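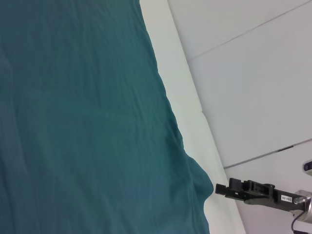

4.3 Cloth folding test after set-up

Do this test each time a gripper or a wrist camera was changed on the Stotamau cell. Use the teal test cloth from the Plesach kit and no other cloth.

1. Wipe the table and let it dry.
2. Lay the cloth on the table. Small wrinkles are allowed, hard lumps are not.
3. Check that both wrist cables move freely. They must not pull when the arm turns.
4. Set the arm speed to 80 mm/s and start the program "Fold 2".

CAUTION: Keep your hands off the table while the program runs. The arms can start again after a pause of up to 11 seconds.

5. Open the wrist view and look at the border between cloth and table.
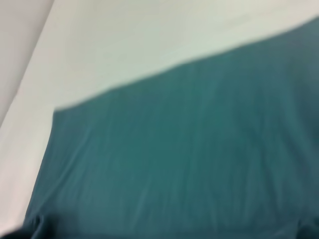
Fig. 11. Wrist view with motion blur. The cloth border is soft.

If your view is like Fig. 11 also when the arm stands still, clean the lens and tighten the camera holder. Then repeat step 5.

6. Let the program fold the cloth to a rough rectangle. Stop it before the next pick and check the position of the fingers at the cloth corner.

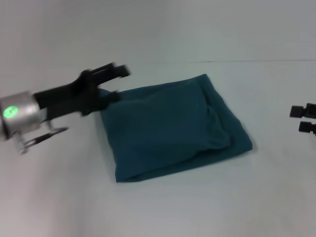
Reuter asks whether the finger pads should be changed at the same time, as the older guide from June says. No - change them after 800 folds, or earlier if the cloth slips.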